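Small Tools, Big Tabletop: Your Questions Answered
By Mahmoudi - March
3 min read

So many of you wrote in after the hand tools page that I've gathered the best questions in one place. Keep them coming, I love these! 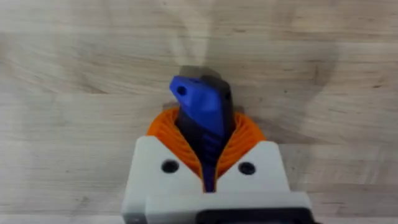
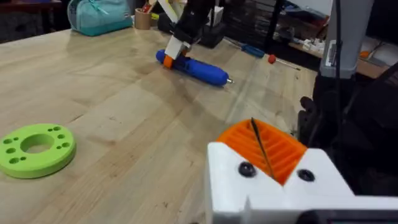 Do I need a proper workbench?
Not at all! A plain table does nearly everything I ask of it, and my favourite sort is pale wood with a bit of visible grain. Small bits stand out beautifully against it - a lime-green ring with holes in it, say, or the red ball-shaped handle on that long thin shaft, is easy to spot from across the room. Dark tops swallow screws whole.

How do you tell your screwdrivers apart?
By handle. I bought mine one at a time in different colours and shapes, and now my hand goes to the right one before I've thought about it.

Will a bag do, or should I get a toolbox?
A zipped fabric bag is grand for a small kit. Mine goes in a drawer, on a bike, anywhere.

What should I put on bare wood?
I use the Midell wax, two thin coats, and leave it overnight. The 500 ml tin has lasted me ages.

Which sandpaper first?
Start at 1000 if the top is already smooth, then 2000 for a lovely silky finish.

Recent
- Sorting screws with the Fistunari trays
- A week with the Mindach clamp
- Waxing an old table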